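# Remote Demonstration in the Simulated Cell: Notes from November

The purpose of this entry is to record how the demonstrations for the peg task are now being collected, and to set out the practice I intend to follow through the winter. Readers of the earlier Norer entries will recall that the first attempts were uneven. The procedure below replaces them.

All demonstrations are given by remote control in simulation. The operator holds a hand controller, the arm follows, and the session is recorded under the project name Kallby. No motion is scripted. If the operator hesitates, the hesitation is stored with everything else and reviewed later.

## The approach

Most of the difficulty lies before contact. New operators tend to close the gripper early, and the wooden rod is then pushed sideways instead of being held. The rule adopted on Wednesday is that both fingers must stand clear of the rod, with open space on each side, before any closing command is given. The wrist view is the better guide here, as the fingertips and the rod can be compared directly against the pale wood behind them.

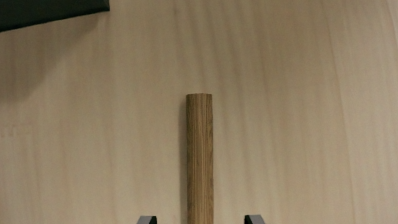 ## The lowering motion

Once the piece is held, it is kept vertical with the gripper pointed down and brought slowly toward the white base plate. Operators are asked to watch the lower tip and to ignore the rest of the arm. Eftychia Stefanou, who reviewed the first batch, recommended a full stop of 2 seconds above the plate. I was doubtful at first — it lengthens every recording — but the pause gives a clean mark for dividing one part of the motion from the next, and it has been kept.

From the wide view it is hard to judge the last small distance between the tip and the plate. Operators should change views before continuing.
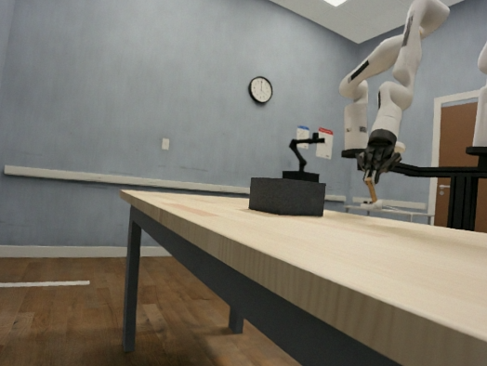
Recordings are then passed to Flitar, the small review tool described here last spring. Of 825 demonstrations submitted to date, 791 were accepted. The remainder were set aside, in most cases for a missing pause or a grip taken too near the end of the piece. They have not been deleted, and I expect to use several of them when training new operators.

A first policy will be trained on 500 of the accepted recordings. The others are reserved for a later comparison with the Stöckli set, which was collected with a slower controller and shows noticeably longer approaches. Whether the two sets can be combined is still an open question. The time stamps do not match, and Eftychia has asked that this be corrected before any further sessions are scheduled.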